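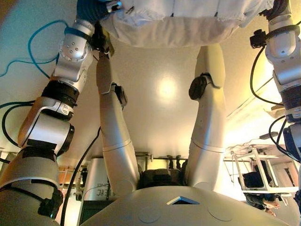

Print this page
E-mail this page

Reporting Armed Conflict
Handout 4: Reading and Writing the Daily Battle Report

Reading for this session: the Jasbridge packet, first two sections. Bring your marked copy of the Lallmont dispatches. The written exercise is at the end of this handout and is due February 4, 2022, by the start of class.

1. What a daily report is

A daily battle report is a short news story, usually 300 words or fewer in its first version, that says what happened in a fight over the last day. It is written fast and updated often. The first version may go out before the fighting is over. Readers of the later versions will often not know that an earlier one existed, so each version has to stand by itself.

Most daily reports answer the same questions in nearly the same order: where the fighting took place, which forces were involved, what changed on the ground, who was killed or hurt, and what officials on each side say about it. Background comes after that. When you read the Lallmont dispatches, mark where each of these appears. In several of them the casualty line comes before the location, and you should be ready to say whether that was the right choice.

2. Sources and where they stand

For our purposes a source in a conflict story falls into one of four groups:

- The reporter's own observation
- Military or armed group spokesmen
- Medical staff, aid workers and local officials
- Residents and people leaving the area

All four can be wrong. A reporter who hears shelling from a hotel roof knows that there was shelling. The reporter does not know who fired or what was hit. A hospital can count the people brought to it but usually can't say how many were left behind. A spokesman may know a great deal and have reasons to say only part of it.

Attribution should be placed close to the claim. "Two bridges were destroyed, the defense ministry said" is acceptable. A paragraph with five claims and one attribution at the end is not, since the reader can't tell which claims it covers.

3. Casualty figures

Use the figure you can source, and say what it covers. In the Clamdale case study, the first agency report gave 188 dead. A later story gave 759. Both were printed without explanation, and many readers took the second to mean that the fighting had become much worse overnight. The first figure was deaths recorded at one hospital. The second was dead and wounded together, for the whole district, over a longer period.

Points to check before using a number:

- Does it count the dead only, or the dead and wounded?
- Does it include fighters, civilians or both?
- What dates and what area does it cover?
- Who did the counting, and did they see the bodies or the records?

"Casualties" means dead and wounded in military use. Many readers take it to mean dead. Write "killed" and "wounded" when you know which you mean.

If two sources disagree, give both and name them. Do not average them or pick the middle.

4. Words to watch

"Clashes" says that two sides fought but hides who began it. Sometimes that is all you know, and then the word is fair. "Retaliated" accepts one side's account of the order of events. "Pulled back" and "fled" may describe the same movement. "Control" of a town should be explained - a force may hold the main road and the police station and little else.

"Militant," "rebel," "militia" and "insurgent" are not interchangeable. Check what the group is, whether it answers to a government, and what your desk has been calling it. If you change the term halfway through a story, readers may think you mean a second group.

5. Maps and place names

Place names cause more corrections than any other part of these stories. Spellings differ between languages and between agencies. Choose one spelling and keep to it. Give distance and direction from a city the reader may know, and check both on a map. A neighborhood, a district and a province can share a name.

6. Exercise

The Jasbridge packet has a set of raw notes from a single day in December: two military statements, a hospital log, a resident's phone account and a page of the reporter's own notes. The notes conflict on the time of the first attack and on the number of wounded.

Write a first version of no more than 300 words. Then write an updated version using the late statement on the last page of the packet. Attach a list of every claim you left out and the source it came from. Spelling of place names will be graded.

Print this page
E-mail this page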